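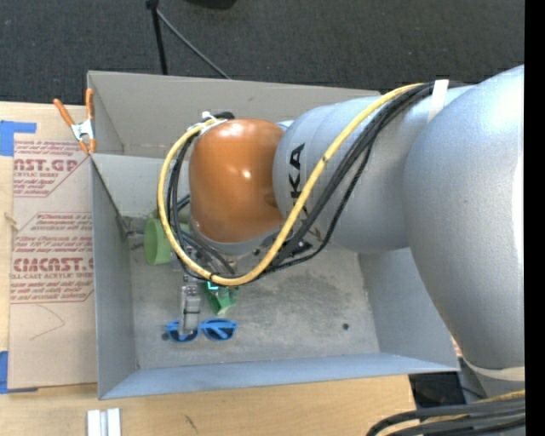

Fig. 1. Bin-picking cell: arm over the open bin, gripper finger at a pair of blue sunglasses.

Course materials > Work and Automation > Handouts

Unit 8. Automated picking and the work that stays with people

Notes prepared by Zerrin Uçar. To be read before the seminar with Saadet Karakaya.

1. Scope

This unit deals with one task, picking mixed items from a bin, and with what happens to the jobs next to it when an arm takes over the picking. The case used throughout is Prakside, a returns warehouse which sorts small household and personal goods for resale. Drive sizing and safety distances were covered in Unit 5 and are not repeated.

2. The task before automation

A picker at Prakside stood at a bench and emptied one bin after another. For each item the picker did four things: took it out, looked at it, decided on a grade and put it on the right belt. In the job description only the first and last of these were named. Looking and deciding were treated as part of the handling, and no time was set aside for them.

This matters for what follows. When a task is costed for automation, the costing is usually made from the written description. Work that was never written down is left out of the sum and turns up again later, at another bench.

3. The task as the arm meets it

Mixed bins are hard for a gripper for ordinary reasons. In Fig. 1 the sunglasses lie flat on the bin floor, so there is little height to close on. The cup is on its side near the wall. A rounded body can roll when touched, and a wall limits the directions from which a finger can come in. A human hand deals with both cases by sliding or tipping the item first.

Note also the cable run. The yellow cable and the black bundle pass along the outside of the arm and loop round the orange joint. External cables have to follow every turn of the joint, and checking them for wear is a regular duty. At Prakside it went to the former pickers, under the heading 'cell care'.

4. What changed in the jobs

a) Picking became exception handling. The Fileck control software passes an item to a person after a set number of failed grips. The trial limit was 30 exceptions per shift for each attendant. Easy items no longer reach the attendant, so the average difficulty of each item handled goes up while the number goes down.

b) Grading became a separate post. It was moved to a bench after the cell, with a target of 200 items per shift. The graders had asked for the bench to face the cell. It was placed with its back to it, to save floor space, and was turned round in January.

c) Pace. A picker could work quickly for a while and then slow down. An attendant waits for the cell and must then respond at once. Several attendants reported this as more tiring than the old work - a common finding with monitoring tasks, and one that output figures do not show.

d) Skill and pay. Attendants learned to clear faults, reset the cell and check cables. The pay grade was reviewed only after the trial had ended. Compare Standatwood (Unit 7), where the new grade was agreed before installation.

5. Terms

Exception: an item or state the cell hands over to a person.
Residual task: work left over because it was not automated, whether or not anyone chose to leave it.
Cell care: daily cleaning, cable checks and resets.

6. For the seminar

Read Yaman, chapter 8, on residual tasks. Bring a written description of a job you have done, one page at most, and mark on it the work that the description leaves out. Section 4(c) will be discussed first.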